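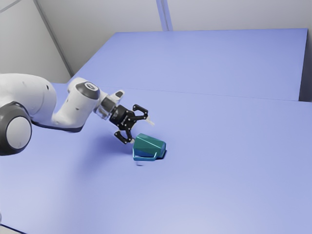 *Fig. 1. White arm and tabletop, rendered view.*

**Teaching Laboratory Safety Inspection, Haugland Building**
Room 195 and adjoining prep area, College of Science
Inspector: Annag Urquhart, Laboratory Safety Office
Date of inspection: 3/31/18
Form: general teaching lab, 58 items. Items marked OK with no comment are left out of this copy.

Key: OK = meets the requirement. C = correct by the date given. R = repeat finding from the previous inspection. N/A = not applicable.

## A. Access and exits

- [x] A1. Both exits open fully from inside. OK.
- [x] A3. Door sign lists current emergency contacts. OK. The sign was reprinted after the change of lab manager.
- [ ] A4. Aisles clear to the full marked width. **C, R.** Backpacks and coats along the window aisle. Hooks were requested at the last inspection and have been delivered but not mounted. Mount before the April practical exams.
- [x] A6. Exit route map posted. OK. The map still shows the old wall between the room and the prep area. Replace at next printing.

## B. Emergency equipment

- [x] B1. Eyewash flushed weekly and log signed. OK. Log complete for the term.
- [ ] B2. Eyewash reachable without moving anything. **C.** A rolling cart was parked in front of the basin. The cart was moved during the inspection. Mark the floor with tape.
- [x] B3. Safety shower test tag current. OK.
- [x] B5. Fire extinguisher mounted, pin in place, gauge in range. OK.
- [ ] B7. First aid kit stocked against the list in the lid. **C.** Burn dressings out of date. All other contents in date.
- [x] B8. Spill kit sealed. OK. The seal is the new type. Staff should know that it tears toward the handle.

## C. Chemical storage

- [x] C1. Inventory matches shelf contents. OK. Spot check only, drawn from the flammables cabinet and the acid cabinet.
- [ ] C2. Incompatible materials separated. **C.** Nitric acid and acetic acid in the same tray. Separate immediately. Checked again before the inspector left the building and found corrected.
- [x] C4. Secondary containment under all liquids. OK.
- [ ] C5. Peroxide formers dated on receipt and on opening. **C, R.** Receipt dates present, opening dates missing on two bottles of diethyl ether. These bottles are to be tested or sent for disposal within 72 hours. Do not open them for a class in the meantime.
- [x] C6. Refrigerator labeled "No Food." OK.

## D. Working containers and labels

- [ ] D1. Every working container carries the full name of its contents, the date, and the initials of the person who filled it. **C.** Several beakers on the drying rack carried formula only. "EtOH" is not a full name.
- [ ] D2. Containers left standing between sessions are closed. **C.** See the comment below.
- [x] D3. Labels legible and fixed to the container, not to the lid. OK.

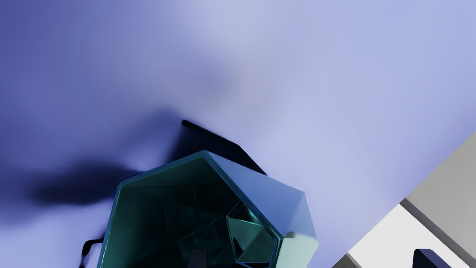
The requirement in D2 applies to any container that holds a chemical after the session ends, whatever the container was made for. A beaker with a sheet of film over it is not closed. Film may be used during a session to keep out dust, and it comes off before cleanup. Instructors asked whether irregular vessels could be approved case by case. The answer is no. A vessel like the faceted blue-teal one, with an open top and an irregular five-sided rim, will not take a stock round lid, and a deep, dark interior makes it hard to judge a liquid level. Transfer the contents to a screw-cap bottle and label it under D1.

## E. Fume hoods

- [x] E1. Airflow certification current on all hoods. OK.
- [x] E2. Sash stops in place. OK.
- [ ] E3. Hoods not used for storage. **C, R.** The hood nearest the prep area held solvent waste, a hot plate, and a box of gloves. The waste may stay in the hood if that hood is designated for it and signed. The remaining items must go.
- [x] E5. Low-flow alarm sounds on test. OK.

## F. Electrical and mechanical

- [x] F1. No damaged cords. OK.
- [ ] F2. Extension cords not used as permanent wiring. **C.** The cord behind the balance table feeds the balance and the label printer. Request an outlet from Facilities. Attach the work order number to the response.
- [x] F4. Centrifuge lid interlock works. OK. Tested empty.
- [ ] F5. Vacuum pump belt guard fitted. **C.** Guard found on the shelf, screws missing. Pump tagged out until the guard is back on.

## G. Training and records

- [x] G1. Teaching assistants' safety training current. OK.
- [ ] G2. Student safety agreements on file before first session. **C.** Late enrollments are missing. Collect before the students are next admitted to the lab.
- [x] G4. Written procedures available in the room. OK. The binder is out of order after the solvents section.

## Response

The lab manager returns this form with the action taken beside each item marked C. Repeat findings (A4, C5, E3) also go to the department chair. Photographs of completed work are accepted for A4, B2, and F5. All other items are checked in person at the April follow-up visit.

Signed: A. Urquhart
Received by: ____________________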